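The Long Way Around Dreltham Pond

The first thing people will tell you about the loop trail at Dreltham Pond is that it used to be two trails, and that for years they very nearly met. One came down from the library side, wandered past the boat ramp and stopped at a chain-link fence. The other began behind the middle school, crossed a little creek on a culvert and stopped at the same fence, on the other side of it. You could stand there with your dog and wave to somebody else standing there with theirs, and then you both had to turn around and go home the way you came.

The fence came down in February, and the missing piece of path opened in spring. It is 941 feet long. I have walked it more times than I would like to admit to my editor, who was under the impression that I was at my desk, and I can report that it is a lovely 941 feet, with a bend in the middle where the ground drops off toward the water and you get the whole pond at once, cattails and all.

Seema Awasthi drew that bend. She is the landscape architect the parks department hired, and her first plan, which she still has rolled up in a closet, ran the new path straight as a ruler between the two old ends. Then she came out on a windy morning to check the slope and found herself walking a curve without meaning to, around a stand of old black willows. "My feet had already decided," she told me. She went home and started over, and the second plan cost a bit more and saved all 11 of the willows.

I asked her whether anyone had complained about the cost. Oh, yes, she said, and laughed for quite a while.

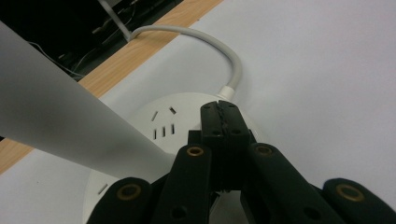 The money is a story in itself, and I'll try to keep it short, though I have never been good at that. The strip of land under the fence belonged to the old Ollura cannery, which closed when I was in grade school and smelled of tomatoes for a good ten years after that (my mother swears it still does in August). When the cannery property was finally divided up, the city was offered the pond side for less than anybody expected, with the understanding that it would stay open to the public. Harsh Kaushik, who was on the council then and has since gone back to fixing bicycles, remembers the vote as the quickest of his two terms. Building the path took longer. There was a state grant, then a delay in the state grant, and then a fund drive that brought in 2,211 separate gifts, a good many of them in the form of a five-dollar bill in an envelope.

Those names are not on a plaque. There was talk of one, and of engraved bricks, and in the end the donors were asked and most said they would prefer benches. So there are benches - deep ones, with backs and proper armrests, set far enough off the path that you can stretch out your legs without tripping a jogger. My favorite is the one nearest the culvert, where the creek makes enough noise to cover up the road.

Geeta Bhardwaj likes that one too, and we have had to come to an arrangement. She is eighty-three and walks the whole loop every morning before breakfast, clockwise, with a thermos. Before the fence came down she walked the library side out and back, twice. I asked what had changed for her, expecting something about the willows or the view, and she thought it over and said that she sees people's faces now. On the old path she mostly followed their backs.

The children have found their own uses for the place, as children will. Below the bend there is a patch of flat stones that Awasthi put in to slow the rainwater, and by the second week of the season it had become a store, a ship and, for one long afternoon, a veterinary hospital. She had penciled in a small playground for that corner, to be built later when there was money. She tells me she is in no hurry about it now.

Not everything is settled. The crossing at Lund Street is still just paint, and drivers come down the hill faster than they should. Vikas Nautiyal, who lives on the corner, has been asking for a flashing light for two years and would like me to mention that he is still asking. The parking lot by the boat ramp fills up early on nice days, so you will do better at the school, where the gate is open all summer. And the geese are the geese. Watch your step by the ramp.

If you go, go clockwise, the way Geeta does. You'll have the sun behind you in the morning as you come around the bend, and the longest hill will be over with first. Bring something to drink, as the fountain at the culvert won't be hooked up until fall. Leave yourself an hour, or a bit more if the bench is free.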